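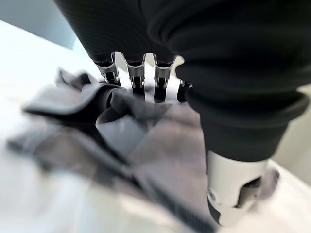
Berrada Singing Bowl Set

The Berrada is a hand-hammered singing bowl with a padded striker and a ring cushion, sold for meditation, space clearing and getting the attention of teenagers. It is tuned as near to the heart chakra as hammering allows, so if you own a strobe tuner, please leave it in the drawer.

Traditionally, a bowl of this pitch is said to ease grief, open the heart and soften old grudges. We make no promises about the grudges. It does make a lovely long note, and most people breathe out when they hear it, including our courier.

How to play it

Rest the bowl on its cushion or your flat palm. Tap the side once with the padded end, then run the striker slowly around the outer rim. Press a little harder than feels polite. If it chatters, slow down. If it still chatters, you're in good company, and the cat will come back.

Details

Weight: 493 g
Colour: aged bronze, varies from bowl to bowl
Rings for: up to 300 seconds in a quiet room, less beside a dishwasher
Includes: striker, cushion, drawstring bag
Stock code: Grina 200

Care

Wipe with a soft dry cloth. Skip the metal polish, and don't eat soup out of it. Full moon cleansing is optional, but bring it in before the dew.

Delivery

Posted from our Drovidstead workroom. The larger Bruneo bowl is sold out and returns in October. Returns are accepted if the bowl is unmarked and you haven't named it.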